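**Gripper drops small connectors halfway between trays, no fault shown**

Posted by Vsevolod Skoryk

We have a sorting cell at our Sorkthorpe workshop. It picks small wired parts out of one tray and puts them in another, mostly short leads with tiny plugs on the ends. Since May it has been letting go of parts on the way across. The fingers close, the arm lifts, and the part falls before it gets to the bin. The log says the grip is good every time. 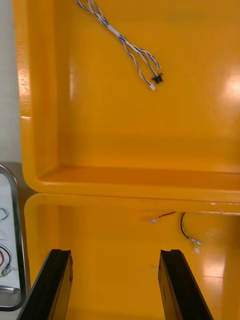 I have cleaned the fingertips and run the homing routine twice. The count on the gripper is 2,776 cycles since it was last serviced. Bigger parts are fine. Now and then I get code 502 and the arm stops, but not when it drops something. Has anyone had this?

**Lesia Fedoruk**

Ours did the same. The closed position had drifted, so the fingers stopped just short on thin parts and the software still took it as a grip. Teach the closed position again with your smallest plug, not a test block. Ando have a page on it in their setup notes. I also put a slower lift on anything with wires hanging from it.

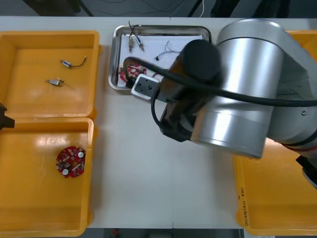

Check the cable run as well. If the gripper cable is tight at full reach it can cut the signal for a moment, and a drop like that may not get logged. Move the arm by hand with the power locked off and watch for the cable pulling. Please don't reach in for dropped parts while it is only paused. I got a bruised thumb that way.

**Bohdan Mykhailiuk**

502 on mine was a loose plug at the base. Might be different on yours.

**Tamara Yurchenko**

Service was due at 500 cycles on our old one so you could be well over. Look in the manual.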